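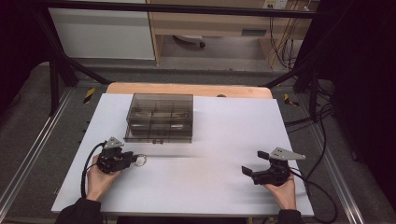 Tomás Garcia
17 Jan 2026

Right, a long overdue thread on the grippers, as a few of you have been asking and I've been promising one since October. Make a cup of tea, I do go on a bit.

The project is called Hutimis (don't ask, it was late and we'd run out of sensible names). The idea is a pair of grippers you hold in your own two hands, so you can do a job the way you'd naturally do it and record the movement, and then one day an arm can have a go at copying you.

We've been building them at Biritz, the shared workshop where Carolina Gouveia and I have a corner. She does anything with wires in it. I do the printing, the filing and most of the swearing.

Thing one, the fingers. We're on version 13 and I'm properly fond of them! The early ones were lovely and slim and bent like liquorice the moment you squeezed. These are great chunky lumps by comparison, but they hold their shape and the tips meet squarely, and that was all I ever wanted from them.

Thing two, the task. We started with foam blocks, which were far too kind to us. So now it's small jewellery – pick up a ring, put it in a storage box. A ring lying flat on a table is a horrible little object to grab. You've got a couple of millimetres of height to work with, and if you come in at a tilt one finger lands before the other and off it skates.

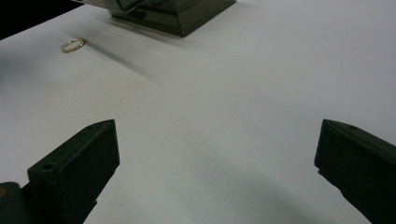

Lining up on the gold ring, jaws open.

My advice to anyone trying the same: come in slower than feels natural, get both tips down on the table first and only then close. Carolina worked this out well before I did and was very gracious about it.

Thing three, cables. I've re-routed mine twice and I still catch it with my elbow. If anyone has found a nice bendy cable that doesn't fight back when you turn your wrist, please tell me what it is, I'll buy 20 metres of it.

The plan for the next few weeks is 60 decent goes at the ring, then earrings if we're feeling brave. We've got 37 so far that we'd both call decent, and a fair few more that we won't be showing to anybody.

Happy to share the finger files with anyone who'd like them. They need roughly an afternoon of printing, plus a bit of patience with the file afterwards – the holes come out tight. Just reply here and I'll send them over.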